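Okay, a few people asked how I got started with sourdough after I mentioned it in June, and my answer got much too long for one post, so I'm making a thread. Get a drink, I ramble.

1/ The starter came from the Hjaltested bakery, which used to give away a spoonful in a paper cup if you asked nicely on a Thursday before they opened the register. I asked nicely. I carried it home on the bus with my hand over the top like it was a baby bird.

2/ I killed that one. Flour and water, twice a day, how hard could it be, and I went away for a long weekend and came back to something gray that smelled like nail polish. I've since learned it probably could have been saved! Gray liquid on top is just hunger. Pink or orange streaks are the ones you throw out.

3/ So, second starter, and this time I made it from scratch with whole rye. It bubbled like mad on day two and then went completely flat for most of a week, and I was ready to dump it. Please don't dump yours. That quiet stretch is normal, keep feeding it, it comes back.

4/ My first real loaf used 500 grams of bread flour and 368 grams of water, and I still make it that way because I wrote those numbers inside a cupboard door in marker and now they're part of the house. It's a medium-wet dough. Sticky, but you can handle it with damp hands and a little patience.

5/ You don't need much gear. I have a scale from Kindberg (their cheapest one, the button sticks), a bench scraper, and a heavy pot with a lid. For bowls, use whatever you own. I like having several sizes so the starter, the salt and the dough each get a spot and I'm not washing things in the middle of it all. Bright colors help me more than I'd like to admit, I always know the big red one is for dough.
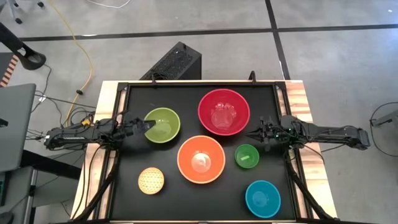
6/ Timing! This is where I went wrong for months. Recipes say four hours for the first rise and my kitchen in winter is basically a garage, so four hours gave me a brick. Watch the dough and forget the clock. You want it puffy and a bit wobbly, with a few bubbles along the side.

7/ Folding is my favorite part. Grab one side, stretch it up, lay it over, turn the bowl, do it again. I do a round every half hour or so while I'm getting dinner together, and by the last one the dough feels like a completely different thing from the shaggy mess you started with (it's so satisfying, I can't explain it).

8/ After shaping it goes in the fridge overnight. You can skip this if you're in a hurry, but the flavor is better and cold dough is so much easier to score. I've left one in there for 2 days when life got busy and it was sour in the very best way.

9/ Flour talk, briefly, I promise. I've tried the fancy Latden stoneground and it's lovely, nutty and a little sweet, but it drinks up water and costs more than I want to spend every week. These days I do mostly plain bread flour with a scoop of Latden for taste.

10/ Bake it hot, lid on for the first part and lid off for the rest, until it's darker than you think it should be. And then wait before you cut it. I know. I've ruined plenty of loaves by sawing into them at 9 at night with butter standing by.

11/ Leftover starter goes into pancakes at our place, or crackers with sesame and too much salt. If you want the cracker recipe say so and I'll type it up this weekend, it's on the back of an envelope from Bakari and I have to find the envelope first.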